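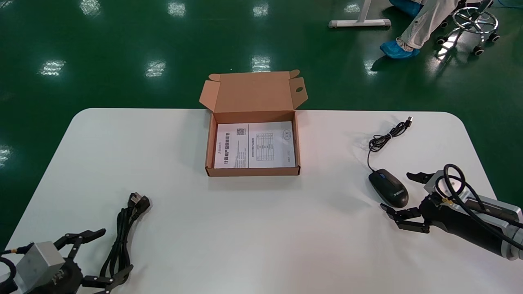
Mouse, power cord and open box on one of our packing tables.

Packers wanted for the accessories room, Stoltley
Prastodard, Unit 474, Stoltley

We are looking for new people to join the accessories room, where computer mice, power cords and printed sheets are put into their boxes before going out to the shops and schools that have ordered them. The work starts in January and runs to the end of the Rernora order, with a fair chance of more afterwards. You don't need to have packed anything for a living before. If you are the one in your family who is always asked to wrap the awkward presents, or who can't walk past a drawer of knotted leads without sitting down to sort it out, do please read on, as we may well be after you.

I'm Hanna Pietrzak and I look after the room. I started on the tables myself, so most of what follows comes from having done it, and I hope you'll forgive me if I go on a bit. I would sooner you had a proper idea of the days before you filled in a form than came along expecting something else.

What the work is

Each box begins flat. You fold it up, press the flaps in so that the lid stands back and stays out of your way, and lay the printed sheet in the bottom. The sheet should be the right way round for whoever opens the box, and lying smooth, with no corners caught in the folds. After that come the things themselves. For a good part of the Rernora order that means a mouse and a power cord, though there are other sets and you will be moved between them so that you don't go home seeing the same box in your sleep.

The boxes are plain brown card and they are shallow, so how you lay things in matters a good deal. A plug put in with its pins upwards will push at the lid. A cord wound too wide won't go in without bulging. A mouse dropped in on top of its own lead will rock about, and by the time it has been on a lorry it may have marks on it that weren't there when it left us. None of this is difficult, and all of it can be shown to you in a morning, but it does need somebody who minds about it as much at the end of the shift as at the start.
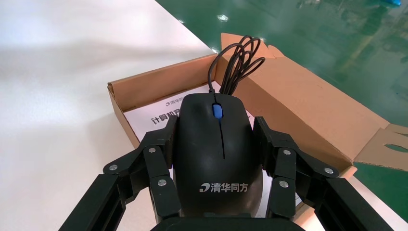 The mice are where new people usually slow down. Their leads are thin and springy, and they have a way of getting into a tangle that looks hopeless and comes undone with one pull if you find the right loop. You learn to begin at the USB end and work back. You also learn to hold the mouse by its sides, so that the top stays free of fingermarks, and to give the wheel and the buttons a quick look as it goes past you. If something looks wrong, a scratch or a loose bit of casing or a logo printed crooked, it goes in the tray for me to see and you take another one. We never mind a full tray. A customer sending something back costs everybody far more time and is a great deal less pleasant.

The power cords are heavier and much better behaved. They should be wound long and narrow, with the loops all much of a length, and the tie goes round the middle, snug enough to hold and loose enough to be undone by a person who has just got their new computer home and is in a hurry. I have strong feelings about ties done up so tightly that you need scissors, and anyone who has worked with me will have heard them at length.

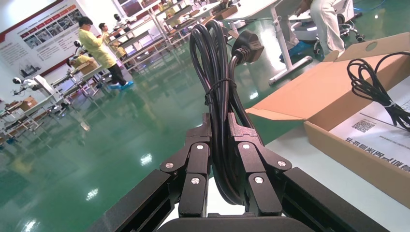 I was sure I'd be too slow for it, one of last winter's packers told us when we asked what she would say to anyone thinking of applying. "I spent my first week watching how fast everyone else's piles went up, and I got in such a muddle that I was winding the same cord over and over. Then I was told to stop looking at the piles. Once the winding's in your hands you can think about your supper, and the speed comes along by itself. What I'd say is wear comfortable shoes, and ask about the sheets on your first day. I had a whole stack of them the wrong way round before I dared to ask."

She is quite right about the sheets. Some of the ones we handle are printed in Chinese, and you won't need to be able to read them. There is a marked sample kept on the shelf for each kind of set, with the top edge shown, and the square code on the paper is a handy thing to go by. If you can read them, so much the better, and please tell us on the form. We'd be glad of somebody who could spot a misprint that the rest of us would pack quite happily.

The room and the hours

The tables are white with rounded corners, which your hips will thank us for, and they are kept clear of everything apart from what is being packed. Cups, phones, post and knitting live in the lockers. The floor is a shiny green one and shows every scrap of card, so we sweep at the end of each shift, all of us, me included. It is a big bright room with plenty going on in it. You will be given shoe covers to wear, and if you have long hair we'd ask you to tie it back.

There are 2 shifts, a morning one and an afternoon one, and you may ask for whichever suits you. We do our best to keep people on the shift they choose, especially those with children to fetch or a parent to see to. Whole days are possible for a few. You will be able to sit for some jobs and will want to stand for others, and we change over during the shift so that shoulders and wrists get a rest. If you have a bad back or a hand that troubles you, say so when you write and we will talk about which jobs would do. It needn't rule you out.

There is a proper break in each shift, taken away from the tables, and a kettle that gets a great deal of use. Bring your own mug. The bus from the middle of Stoltley stops by the gate, and there is a covered rack for bicycles round the side.

As to how much we expect, a settled table gets through 200 boxes in a shift without anyone hurrying, and we would think that good going. We don't ask it of you in your first weeks. The early part of the order comes through in lots of 600, and each lot is checked and closed before the next is brought in, so there is always a clear stopping place and you can see what you have done.

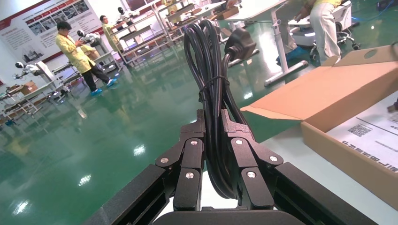 Power cord wound and tied, with the sheet already in the box.

Who we hope to hear from

We'd like people who are careful with small things and can stay cheerful about doing them many times over. You should be able to see well enough, with glasses if you wear them, to notice a nick in a cord, and be happy to be shown how we do something even if you have your own way of doing it at home. (We do listen to other ways, too. The present method of folding the lid back came from a packer in her second week, and it is a good deal better than mine was.) You will need to get on with whoever is across the table, as you will be passing things to each other all day long.

Age doesn't matter to us so long as you have left school. We have had people straight from their exams, people coming back to work after years at home, and people who had retired and found that they didn't care for it. If English isn't your first language, please don't let that put you off. It isn't mine either.

The pay is by the hour and never by the box. I mention it because we are always asked, and also because paying by the box makes for crushed corners. The training days are paid at the same rate as all the others.

How to apply

Please write us a short letter, or fill in the form at the front desk, and let us have it by October 24, 2020. Tell us which shift you would like, whether there are any days you can't manage, and a little about something you have done that wanted patience. It needn't have been paid work. One of the best letters we ever had was all about mending fishing nets.

We'll ask you in for an hour or so at one of the tables, to fold some boxes, wind some cords and see how you like it. There is no test and no marking. If you'd like to bring a friend who is also thinking of applying, do. Everyone who writes will have an answer from me, whichever way it goes.

Letters should come to Hanna Pietrzak, Accessories Room, Prastodard, Unit 474, Stoltley. If you would sooner talk it through first, ask for me at the front desk and I'll come down, though you may have to wait a few minutes while I finish the box I'm on.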